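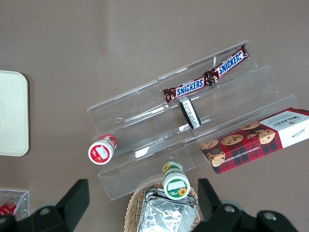

Wrist view, snack setup: clear acrylic steps, two Snickers bars, and a box of Walkers shortbread on the bottom tier.

Stukcombe review: a grasp planner I can leave running while I eat lunch

I've been using Stukcombe since March, and I've gone from grumbling at it every morning to defending it in group chats, so it's probably time to write this up. If you haven't run into it, Stukcombe is a planning package from Zosa. You feed it a wrist camera stream and your arm's joint limits, and it gives back ranked grasps with a path for each one. It replaced Gorkus on our bench, which I'd used for ages and knew all the bad habits of.

Setup first. The installer took me 20 minutes, and most of that was downloading. Hand-eye calibration is a little wizard now (thank you!) and it tells you which poses were useless instead of just giving you a big error number at the end. I did have to edit one config file by hand to get the gripper's finger width right. The field is called "aperture_max" and it wants millimeters, while the one right under it wants meters. I lost an afternoon to that. Zosa, please, pick one.

Now the fun part, which is the clear stuff. Transparent shelves are where Gorkus fell apart for me. It would look straight through the plastic, decide the table was the support surface, and plan a nice smooth path right through a step. Stukcombe has a mode called "ghost surfaces" where you mark a see-through object once and it keeps a stand-in model for collision checks. After I'd marked the acrylic stand, the plans started bending over the tiers the way I'd want them to. It's not magic – you have to redo the marking if somebody nudges the stand, and there's no warning that it has moved. But I'll take it.

The candy bars were a nice surprise too. Two of the same wrapper lying end to end is a mean thing to do to a segmenter, and the default model saw one very long bar. There's a slider for splitting touching objects, and with that turned up it gave me two separate masks. Turn it up too far and it starts chopping the shortbread box into pieces along the tartan, so expect to fiddle.

I ran 100 picks on mixed snack layouts with the stock settings and got 74 clean ones. After an evening of tuning the approach angles it felt a lot better, but I didn't keep a proper count that time, so I won't pretend I have a number. Small upright containers were the weak spot. The planner loves coming in from straight above, and when something stands near the edge of a step that leaves one finger very little room.
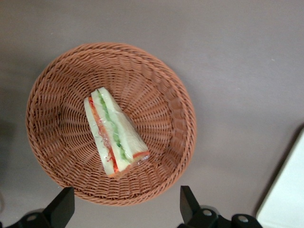 Sandwich wedge in the round woven basket, seen between the open fingers.

Baskets are where I'd spend the money all over again. A woven rim is a horrible thing for a planner, all bumps and little gaps, and older tools either treat it like a solid wall or ignore it. Stukcombe fits a simple ring around it and lets you set how close the fingers may pass. I keep mine fairly snug. With a wedge like this one, it also ranks grasps by how the shape narrows, so the ones near the pointed tip drop down the list and the ones across the wider part come up. You can see the scores change live as you drag the weights around, and I've wasted a silly amount of time just doing that.

Sándor Virág put me on to the replay tool, and I'd have missed it otherwise, as it's buried under Diagnostics. It saves every candidate the planner threw out along with the reason, so you can scrub back and find out why it went for some weird sideways grasp. Ours logged 1110 rejected candidates in one morning, nearly all of them for rim clearance, and that told me my margin was set way too fat.

Stuff I don't like: the viewer eats memory if you leave it open overnight. The docs for the Python side are thin, and a few of the samples still use the old function names. Shiny wrap and crumpled foil give you holes in the depth map, and the hole filler is a bit too confident about what it paints in there. I also tried the Csonka plugin for force feedback and couldn't get it to talk to our controller at all. Might be me, might be the plugin.

Would I buy it again? Yep. If all you ever pick is boxes off a flat table, stick with Gorkus, it's cheaper and it's fine. If your bench has clear plastic and baskets on it like mine does, get the trial, turn on ghost surfaces before you do anything else, and check your units in that config file.

Four stars out of five. I'll update this when the next version lands, mostly to see if they've fixed the memory thing.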